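Packers and unpackers wanted, Firetville
Posted in November
23 shares | 3 comments

Nollico is looking for people to pack and unpack suitcases at our Firetville workroom. The work is part of a study of how clothes and small household things get folded, sorted and put away. You do not need any experience.

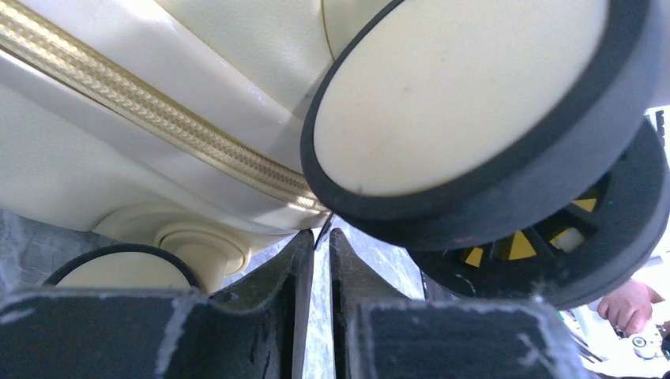
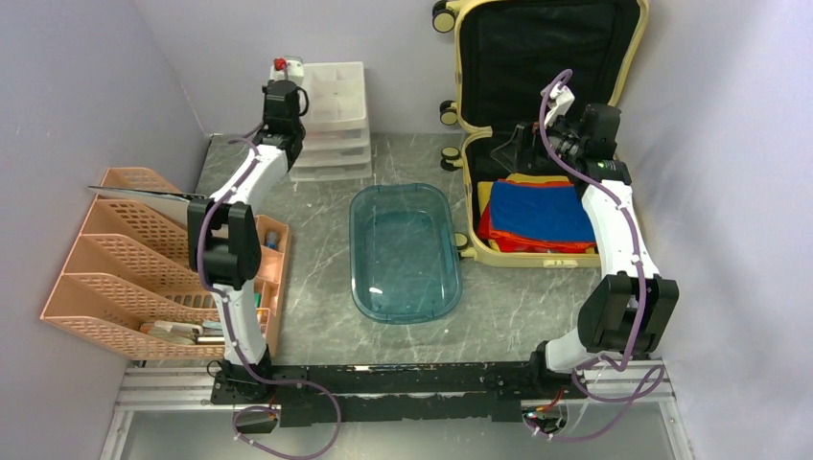 Cases with spinner wheels, drawer units, basins and plastic organizers are the kind of thing you will handle.

Lund asked whether people have to bring their own luggage, and whether it matters if they are slow at folding. You bring nothing, and there is no time limit on any one case.

What you will do:
Fold shirts, towels and other soft items and lay them in an open suitcase.
Close the zipper all the way, stand the case up and roll it to the next table.
Unpack it again and sort the contents into drawers and bins.

Shifts run from 9 a.m. to noon. Each person signs up for 3 shifts. You will be on your feet for most of the morning, with a break at 10:30. Some lifting is involved, so tell us in your application if you have a back or shoulder problem and we will give you the sorting table.

You must be 18 or older and able to get to Firetville on your own. Parking is behind the building, on the Plullow side. The bus stops at the front door.

Pay is a flat $932 for all shifts, paid by check after the last one. There are 23 places.

To apply, write to Nollico, Box 866, Firetville, with your name, a phone number and the mornings you are free. We will call you either way.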